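17/09/2024　叠衣组记录　床面那一轮

早上到得晚，先写昨天没写完的，不然又忘。

昨天桌面那一轮收了，浅色的T恤、毛巾、枕套都没什么问题，问题全在深色针织。今天换到床上做，床垫上铺那条米金色缎面床单，被子往里推，前面空出来叠。Tomoyo Shimada 的意思是桌面太硬太平，谁家也不是在会议桌上叠裤子，要做就在床上做。同意。就是床上麻烦多一倍。

准备：
- 床单重铺一遍，四角掖进去。昨天左前角一直跑出来
- 被子别叠，堆在里侧就行（叠整齐了反而老往前倒）
- 衣服按 Guvel 那个框子里的顺序拿，不要挑
- 每件叠完记：折法、折后长宽、有没有滑、有没有重来
- 除毛滚筒放床头，别再放窗台上，上次找了半天

衣服来源还是老样子，Ferkunell 那批旧的加上 Morikawa 送来的一袋。Morikawa 那袋洗过没晒透，有点潮味，上午摊开晾了一会儿再用的。下次收的时候先闻一下。

**上午**

先叠薄的热身。衬衫两件，围巾一条，都顺。缎面有个毛病：手一推，衣服没动，床单先动了。或者反过来，衣服自己溜走。棉的还好，化纤的根本按不住。试了在床单底下垫一层旧毛毯，好一些，但是床面变软，压下去就是一个坑，折线压不直。最后把毛毯撤了。

Shimada 说可以试试把床单翻个面，哑光那面朝上。翻了，确实不滑了，但是哑光那面挂毛，黑色针织放上去再拿起来一身白绒。又翻回来。来回折腾快半个钟头，白干。

结论暂时是：亮面朝上，床单绷紧，动作慢一点，先压后折。不要边拖边折。

折法今天统一成三种，别再各叠各的：

1. 长条。对折一次，顺着长的方向，拉平，停。裤子、长针织用这个
2. 长条再对折两次，收成小方块。放抽屉
3. 卷。只给围巾和薄背心

第1种是第2种的前一步，所以记录的时候要写清楚停在哪一步，不要都写"叠好"。上周的表里一堆"叠好"，现在回头看根本不知道是叠成条还是叠成块，那一页基本废了。

长条这一步看着最简单，其实最容易出错。要看的就是两层边对不对得齐。近的这一边好对，眼睛就在跟前；远的那边常常是歪的，一头高一头低，自己还觉得挺直。原因我猜是针织有弹性，拉的时候一边用力大一边用力小，松手以后各缩各的。机织的裤子没有这个问题，至少没这么明显。

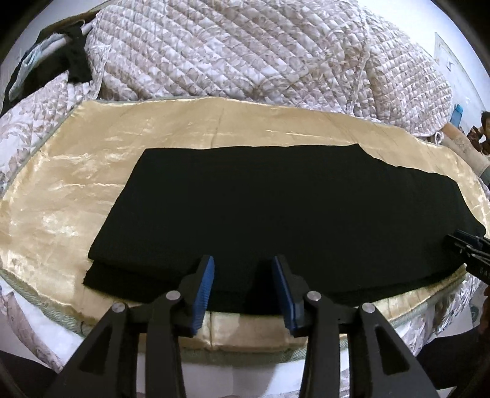
所以后来改成折完以后不急着往下走，先把两头按住，等几秒让它自己缩回去，再用手背从中间往两边抹一遍。抹的时候别用指尖，针织会被勾起来。远边还歪就掀开重来，别硬拽，越拽越歪。这个写进步骤里。

另外一点，床边不要用来当对齐的参照。这个床垫前面那条边是弯的，不是直线，照着它对，叠出来的条子肯定带弧。我上午就是这么叠的，叠了三件才反应过来。。。缎面上的褶子也不能当参照，动一下就变。

要么就用目测，要么拿布尺比一下。布尺在蓝抽屉，黄的那把头上断了一厘米不准，别用，我贴了胶带。（谁有空扔了吧）

**中午**

记一下数，桌面那轮跟床上这轮放一起看：

| | 件数 | 一次叠成 |
|---|---|---|
| 桌面（昨天） | 28 | 23 |
| 床面（上午） | 27 | 18 |

床面差不少，跟预想一样。没叠成的里头深色针织占大头，剩下是滑出去的化纤。没有一件是棉的。

注意"一次叠成"的标准：两层边错开不超过一指宽，没有重新掀开过。中途抹平不算重来，掀开算。昨天有人问抹平算不算，统一在这说。昨天那页我已经按这个标准重新过了一遍，改了一个数，旁边签了字。

桌面和床面不是同一个框里的衣服，所以这两行也不能直接比，先放着。想真比的话得拿同一批衣服两边各叠一遍，下周再说。衣服叠过一遍会留折痕，第二遍占便宜，顺序得倒一下：一半先桌面后床面，一半反过来。

吃饭的时候讨论了一下要不要换床单。Fidton 那边说可以寄一条纯棉的过来。我的意见是两条都留，缎面的不能撤，滑就是滑，叠不好也得知道是怎么叠不好的。撤了数字好看，有什么用。Shimada 同意，但是她想先用棉的把步骤练熟再回到缎面。也行，不冲突。

**下午**

光线变了，窗户那边太阳直接打进来，缎面反光厉害，黑的衣服放上去细节全看不见，哪边是折边哪边是开口都得用手摸。拉了一半窗帘好点。全拉又太暗。记：下午两点以后窗帘拉一半，到夹子那个位置。

黑色衣服的老问题：
- 分不清正反，找标签
- 分不清几层。长条叠完从近边看厚度最容易，从上面看不出来
- 裤腿有没有塞在里面看不出来，叠之前先抖一下，裤腿捋出来
- 沾毛。每件叠前滚一遍，叠后不用

建议框子里深浅分开放，现在混着，拿到浅的刚顺手，下一件又是黑的。不过混着也有混着的道理，家里的衣服本来就是混的……先不动，问问大家。

试了一下把被子整个拿走，床面全空出来叠。地方是大了，但是人站在床边手够不到里面，大了也没用。而且被子没地方放，放椅子上滑下来两次，掉地上还得抖灰。放回去。就里侧堆着，离叠的地方留出一个巴掌的空就够，别贴着，贴着的话衣服远边会顶到被子上翘起来。

床太矮，腰受不了。下午后半段我是跪着做的，拿个垫子垫膝盖。垫子要再买一个，现在两个人轮流用一个。叠一个钟头必须停一下，不是客气，后面那几件明显是累了以后叠的，边都懒得对。那几件我在表里打了星号，统计的时候先不算进去。

针织专门又多叠了几件，就做第1种长条，叠完掀开，再叠，看抹平那一步到底管不管用。感觉上管用，远边没那么歪了。但是同一件衣服反复叠，布已经有记忆了，折线自己会找回去，所以不能算数，只当练手。没记表。

有一件厚的毛线开衫，三种折法都不合适。长条太厚，折完自己弹开；卷起来像个枕头；扣子还硌。单独放出来了，标签写"待定"。Shimada 说扣子先扣上再叠会好，没来得及试。拉链的也一样，先拉上。这条也写进准备里吧，我们一直没写过，都是默认会做，新来的就不会。

收尾的时候发现 Morikawa 那袋里有一只袜子，单的。另一只没找到，被子底下也抖过了。先夹在板子上。

**步骤改动（明天打印出来贴墙上，旧的撕掉）**

叠前：
- 抖一下，裤腿袖子捋出来
- 扣子扣上，拉链拉上
- 深色滚一遍毛
- 床单绷紧，亮面朝上

叠：
- 放在床面中间偏前，不要压到床边
- 平铺，两头先按住
- 对折成长条，近边先对，再看远边
- 停几秒，手背从中间往两边抹
- 远边歪，掀开重来，记一次
- 要成块的再继续折，记录写清停在哪一步

叠后：
- 量长宽，填表，当场填！不要攒着
- 放右手边的筐里，不要放回原来那个框（今天放错一次，同一件叠了两遍，后一遍划掉了）

**欠着的**

- 六月那批记录里也有床面的几页，折法写的是老名字，"一折""三折"什么的，得对照着改过来。我来，这周内
- 问 Fidton 棉床单什么尺寸，别寄小了，我们这个床垫偏厚，浅的床笠套不住
- 垫膝盖的再买一个
- 除毛滚筒的替换纸快没了
- 左前角那个床单夹子松了，换一个或者缝根松紧带。Shimada 说她家有松紧带，明天带来
- 开衫：扣子扣上再试一次
- 框子要不要分深浅，等大家回话
- 黄布尺

表在文件夹第二格，床面的单独一叠，用长尾夹夹着，没装订。上午的字写得很潦草，"针织"那列有两个看着像"计织"，就是针织。还有一处厘米写成了毫米，我圈出来了，数没改，后面抄的时候注意一下。

明天我十点以后才在，早到的人先铺床单，被子推里面去，别的等我来再开始。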